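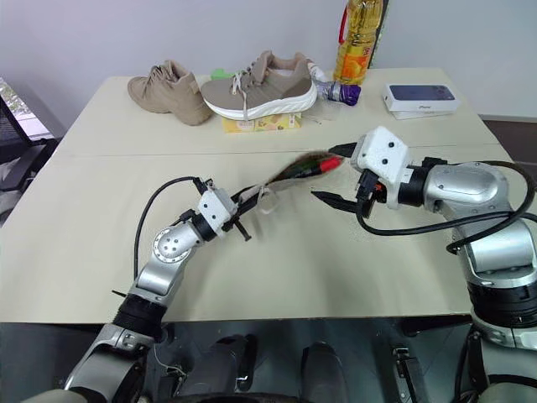
From: Shayne Wihongi
To: swap-and-sort list
Date: Aug 11, 2019
Subject: Re: Re: the mixed table, and what goes in which bag

Hi all,

Replying to Fereshteh below, and then I got carried away, so get a coffee first.

Fereshteh Babaei wrote:
> Before we set up again I would like us to settle how we sort the
> mixed table. Last time I spent the first half hour pulling shoes
> out from under groceries and the last half hour looking for the
> mate to a boot. Manaia says sort by size. Benjamín says sort by
> who is likely to want it. I don't mind which, but can we pick one?
>
> Also, pencil cases. Do we empty them or leave them as they come?
> I found one with a perfectly good set of markers in it and a
> house key.
>
> And please, what are we doing about cooking oil?
>
> Fereshteh

I love this question and I have opinions!

Leave the pencil cases full. I know it's tidier to empty them, but a soft fuzzy pouch with a red marker and a green one sticking out of the end gets picked up by the first kid who walks past, and a flat empty one sits there until we pack up. Check inside for keys and gum, take those out, put the markers back with the caps pushed on hard. If a pouch has a loop or a strap on it, even better, hang it off the rail by the door where small people can reach. Fereshteh, the house key is in the tin with the odd buttons, and Flynn Donnelly is asking up and down his street.

On shoes - I'm with Manaia this time, size first. But can we please also split by kind? Boots with boots, sneakers with sneakers. A suede high-top next to a knit sneaker looks fine on the table, and then somebody lifts one of each and off we go again. I've started tying pairs together by the laces as they come out of the bag. A loose single bow through the top eyelets, so people can still get a foot in. The slip-ons I put a rubber band around, not too tight or the knit keeps the mark.

Suede goes on its own end of the table, well away from anything that pours. I brushed up a tan pair in April with nothing but an old toothbrush and a white eraser, and they were gone before the kettle boiled. Don't use water on them. Don't use the spray Benjamín brought either (sorry Benjamín), it left a ring on the toe of the left one that I never got out. White soles are the opposite, they love a scrub. Dish soap, warm water, a nail brush, and go right down into the grooves on the chunky ones.

Which brings me to oil. We've been lucky so far. The big bottles with a handle look steady enough, but a slow drip down the side of one will find the nearest shoe every time. My vote is that all food and anything in a bottle gets its own table, standing up, caps checked, with a sheet of newspaper under it. Shampoo and lotion too. They get laid on their sides when we run out of room, and that's when they leak. Sealed and in date only for the food. If the seal's broken it goes home with whoever brought it.

Phone boxes! People keep bringing the boxes and I'm so happy about it. They're stiff, the lids fit properly, and they're the right size for sewing needles, foreign coins, spare laces, all of that. But open every one before it goes out. If there's a phone in there it goes to Manaia to be wiped, no exceptions, and if it's empty write EMPTY on a bit of masking tape on the lid so people aren't disappointed. Same with the little printed boxes. Please don't use them as shoe stands, they squash and then we can't give them away.

We logged 93 items last round and 34 of them were shoes, counting each pair as one, so I really do think a whole table for footwear is fair. I can bring the folding one with the bad leg. The leg is fine if you kick it outward.

Bags at the end: blue for keep until next time, clear for the charity store, paper for recycling. I'll write it on the bags too. Benjamín, your idea about who's likely to want what is a good one for the books, could you take those?

Things I still need:
- masking tape, the wide kind
- a second nail brush
- somebody to hold the other end of the table at eight thirty
- spare laces, any color, long ones if you have them

So excited for this one. The knit sneakers alone are going to make someone's day.

Shayne

P.S. Flynn, your blue crate is still in my hallway. It has hats in it now.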